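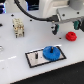 Re: [trip-list] Bus or van out of Celden?

Sorry for the slow answer, just got signal again. In Celden till tomorrow morning, then moving on.

> We land in Celden in October and want to get over
> to Zuvitz without flying. Is the night bus still the
> way to go? And do we need to book the Patrício
> place ahead or can we just show up?

Night bus still runs but I wouldn't. Took it on the way out. Seats fine, road not fine, and they put you off at the Zuvitz junction in the dark with a long walk uphill to town. Day van is better. 700 for the seat, bags included, pay the driver. Leaves when full so get there early and bring breakfast.
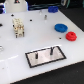 Sit on the left if you can — river side the whole way down. There is one stop, at Cevham, long enough for soup and the bathroom. Bathroom is extra, keep coins. The soup lady wont change big notes either.

Patrício: book. They had me down for the wrong night and the only thing left was the room over the kitchen. 649 with breakfast, which was bread and very good cheese. Hot water in the evening only. Ask for the back, the front gets the trucks.
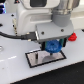 Also the footpath from Cevham to the old bridge is open again, I did it with a small pack. Muddy near the top but ok. Someone at the gate collects 100, you get a paper ticket, hang on to it becuase they check at the other end.

No ATM in Zuvitz that took my card. Get cash in Celden, more than you think.

Will post the rest of the van times when I find where I wrote them down.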